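**Club news, 6th April**

Quick one this time, printer wants everything by tonight.

Guder Rovers have a new head coach. Rainer Harms signed on for two seasons, starts right away, takes the first team and keeps an eye on the under-18s untill June. Came over from Brurnus Athletic, where he had the reserves for 5 years. Before that, a short spell as a goalkeeper coach. Wants the back four higher up the field and more running from midfield. We'll see what the legs say about that.

First match in charge is at home to Kaneko Town. Gates open 40 minutes before kickoff. Same prices as last month, kids under 10 free with an adult. Please use the side gate, the main one is still sticking.

Hannelore Sperling stays on as assistant. Good news for anybody who saw the second half against Stando United, when she had the team for the day and moved Number 10 out wide. Two goals, both from crosses. Should of tried it sooner.

Other bits. Season tickets carry over, no need to do anything. Away bus list is up in the clubhouse, put your name down in pen. Training moves to the lower field while the top one gets reseeded. Lost: one left glove, keeper's, green. Hand it in at the bar.

Meet-the-coach evening once the league gives us the new fixture dates. Coffee and cake, bring questions.
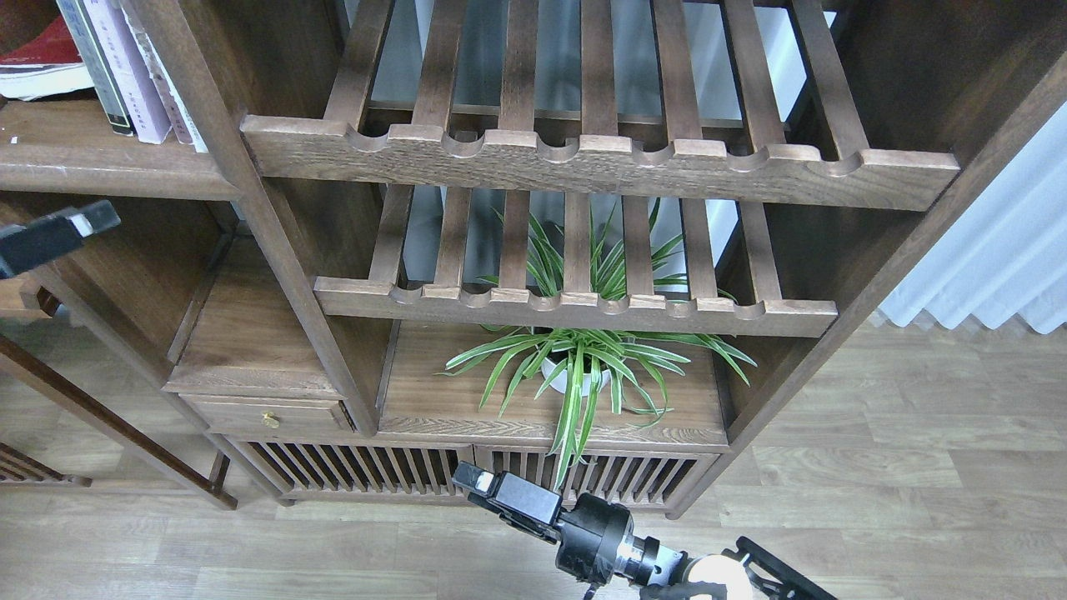
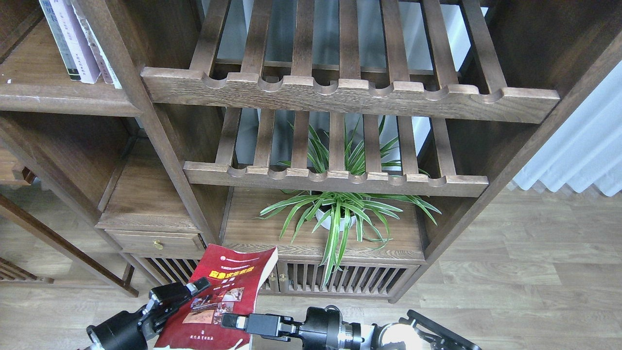
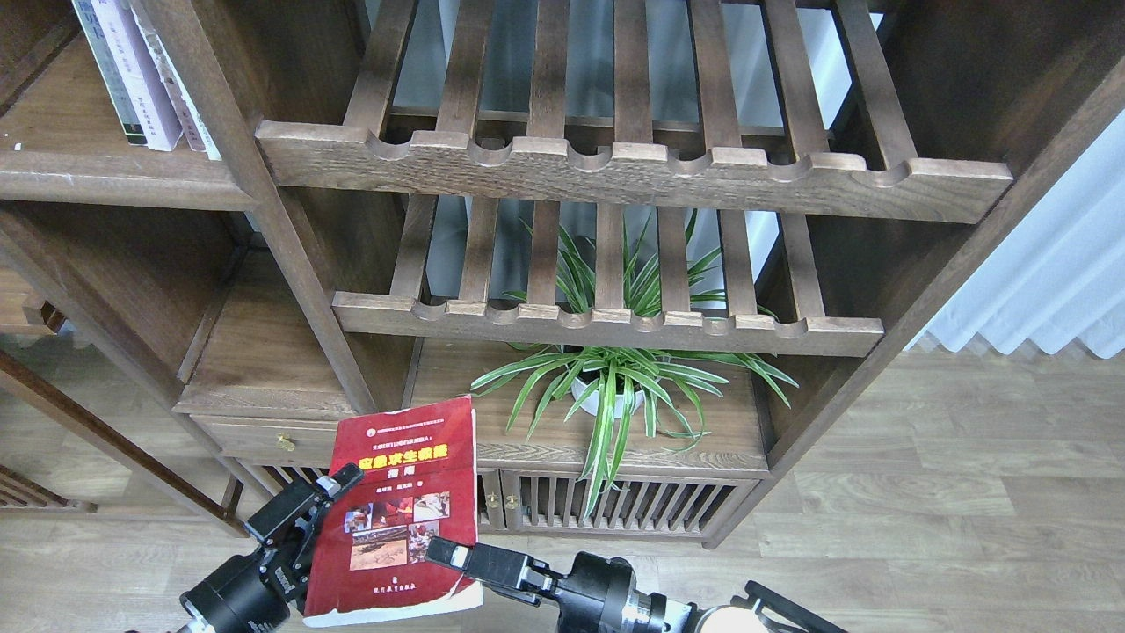
Hannelore Sperling adds that the wide role isn't settled yet, Rainer wants to look at everybody first, and players back from injury should call her before they turn up to train.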